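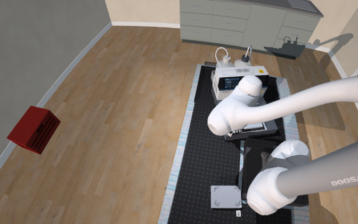 Welcome to the unit on song forms! We're spending it on the bridge, that odd stretch of music that shows up once, usually after the second chorus, and then never comes back. I love bridges, and I want you to leave this unit hearing them everywhere. A good way in is to think of verse and chorus as two bottles side by side, like the pair on top of the white instrument, each with its own tube. You can go from one to the other all day long, and the bridge is a third place to go.

**Listening for this unit**

- Cleltach, "Hirnar" (country duet, bridge in the relative minor)
- Marwat, "Kakex" (the bridge drops everything except bass and one voice)

Play each song twice before reading on. The first time, just enjoy it! The second time, write down the minute mark where you feel the floor shift.

**What to notice**

*Length.* Most bridges run eight bars. "Kakex" takes 11, and those extra three bars are my favorite thing on the whole record (listen to the singer hang on to that last vowel).

*Harmony.* Many bridges start away from the home chord. In "Hirnar" we land on the minor and the lyric turns to the past tense at the same moment.

*Return.* How do we get back? A drum fill, a held chord, silence?

**To hand in**

Write an eight-bar bridge for the verse and chorus on page 33. Lyrics welcome, rough recordings very welcome. Keep the tempo at 79 and please label your chords.

Ehsan Farooqui, December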